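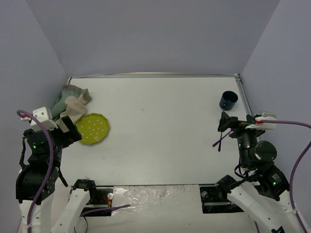 행주는 왜 늘 구석에 뭉쳐 있는가

살림 블로그를 몇 개 읽다 보면 다들 천을 세로로 세워서 수납한다. 서랍을 열면 천이 책처럼 꽂혀 있고, 색깔은 옅은 데서 짙은 데로 넘어간다. 나도 한 번 해봤다. 3일 갔다. 4일째부터는 서랍 문을 여는 것도 일이라 그냥 상 안쪽 구석에 밀어두게 됐고, 그 뒤로 초록과 베이지는 줄곧 왼쪽 구석에서 덩어리로 지낸다.

문제의 천은 Plosatdale에 갔다가 사 왔다. 작년 8월이었고, 더웠고, 에어컨이 나오는 가게가 거기 하나였다. 가게 이름은 Nasution. 들어간 김에 빈손으로 나오기가 민망해서 집어 든 게 천이었는데, 계산대에서 가격을 듣고는 민망한 편이 나았겠다는 생각을 했다. 점원은 쓸수록 부드러워진다고 했다. 나는 쓸수록 아까워져서 한동안 쓰지를 못했다. 물을 흘리면 휴지로 닦고 천은 옆에서 구경을 했다.

요즘은 쓴다. 막 쓴다. 컵 밑에도 깔고 접시도 닦고 가끔은 그냥 손에 쥐고 전화를 받는다. 비싼 물건과 친해지는 방법은 결국 한 번 김칫국물을 흘리는 것이다. (지워졌다. 세탁기에 60도로 돌렸다. 라벨에 뭐라고 적혀 있었는지는 라벨을 잘라버려서 모른다.)

접시 이야기

연두색 접시는 내 취향이 아니다. 이건 분명히 해두고 싶다. 나는 평생 흰 접시만 쓰겠다고 말하고 다녔고, 그 말을 들은 사람이 여럿이라 지금도 손님이 오면 조금 곤란하다. 가장자리가 물결처럼 구불거리고 흰 물방울무늬까지 박힌 접시를 내놓으면서 미니멀리즘을 논할 수는 없으니까.

Utitz라는 벼룩시장에서 한 무더기로 파는 그릇을 샀는데 그 안에 섞여 있었다. 내가 원한 건 같이 들어 있던 흰 대접이었다. 대접은 집에 오는 길에 깨졌다. 접시는 멀쩡했다. 그 뒤로 이사를 한 번 했고 싱크대에서 두 번 떨어뜨렸는데도 멀쩡하다. 이제는 이쪽이 나를 고른 거라고 받아들이고 있다.

쓰임새로 말하자면 크기가 애매하다. 밥을 담기엔 얕고 간장을 담기엔 넓다. 귤 두 개를 올리면 딱 맞고 세 개를 올리면 하나가 굴러간다. 토스트는 모서리가 걸쳐진다. 과자 부스러기를 담아놓으면 무늬 때문에 다 먹었는지 남았는지 한눈에 안 보이는데, 어두운 데서 야식을 먹을 때는 이게 장점이 된다.

남색 머그는 반대로 흠잡을 데가 없어서 할 말이 없다. Justero 사은품 포인트로 받았다. 84점이 모자라서 필요도 없는 수세미를 한 묶음 더 사고 채웠으니 사은품이라는 말이 맞는지는 모르겠다. 속까지 어두운 색이라 커피를 얼마나 마셨는지도 잘 모르겠다. 나는 이 컵을 쓰는 날이면 하루 세 잔만 마신 걸로 계산한다.

어쨌든 오늘은 큰맘 먹고 천을 펴보기로 했다. 구석에서 꺼내 탁탁 털고 손바닥으로 쓸어보는 데까지는 좋았다. 천에도 기억력이 있는지 구김은 늘 같은 자리로 돌아온다. 다리미는 있다. 다리미를 꺼내려면 청소기를 먼저 꺼내야 하고, 청소기를 꺼내면 청소를 해야 할 것 같은 분위기가 된다. 그래서 손으로 했다.
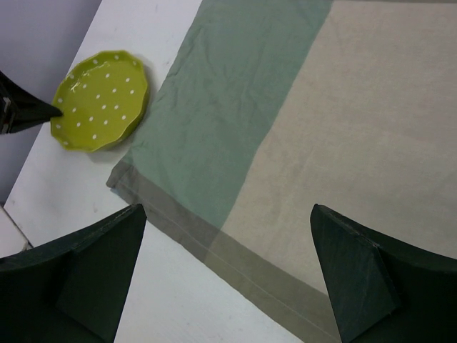

펼친 천

초록 띠, 베이지 띠, 끝에 회색 도는 올리브색 단. 펴놓고 보니 왜 샀는지 기억이 난다. 뭉쳐 있을 때는 절대 안 보이는 색 배합이다. 접시의 연두색과 나란히 두면 싸울 줄 알았는데 의외로 데면데면하게 잘 지낸다. 초록 띠 쪽에 잔주름이 있는 건 못 본 걸로 하겠다.

삐딱하게 놓인 것도 그냥 뒀다. 처음엔 상 모서리에 줄을 맞춰보려고 했다. 왼쪽을 맞추면 오른쪽이 틀어지고 오른쪽을 당기면 가운데가 운다. 살림 잘하는 분들은 이걸 '자연스러운 연출'이라고 부르던데, 나도 오늘부터 그렇게 부르기로 했다.

흰 상 이야기도 조금 해야겠다. 흰 상은 사지 마세요. 가운데에 희미한 회색 자국이 하나 있는데, 매직블록으로 문지르고 베이킹소다로 문지르고 마지막에는 지우개로도 문질러봤다. 자국은 그대로고 지우개만 반토막이 났다. 자잘하게 쓸린 데도 있다. 무늬 있는 천이 필요한 사람은 대개 이런 상을 가진 사람이다. 천 하나로 덮으면 되는데, 문제는 그 천이 늘 구석에 뭉쳐 있다는 점이다.

접는 법은 여러 가지를 해봤다. 삼등분해서 또 반으로 접는 건 모양은 제일 낫지만 띠무늬가 어긋나면 볼 때마다 신경이 쓰인다. 돌돌 마는 건 예쁜데 굴러간다. 귤도 굴러가고 천도 굴러가는 집이 되고 싶지는 않다. 지금은 그냥 반으로 접고, 한 번 더 접을 기운이 있으면 접는다. 단이 바깥으로 나오게 두면 조금 더 신경 쓴 티가 난다.

혹시 비슷한 천을 찾는 분이 있을까 봐 적어두면, Nasution에는 이제 이 색이 없다고 한다. 지난달에 전화로 물어봤다. 비슷한 걸로 겨자색이 있다고 하는데 겨자색까지 들이면 접시가 너무 의기양양해질 것 같아서 관뒀다. 대신 무지로 하나 더 살까 고민하는 중이다. 추천 있으면 댓글로 부탁드린다. 세로로 세워서 수납하라는 말씀만 빼고.

다음 글은 수세미가 될 것 같다. 아직 한 묶음이 통째로 남아 있다.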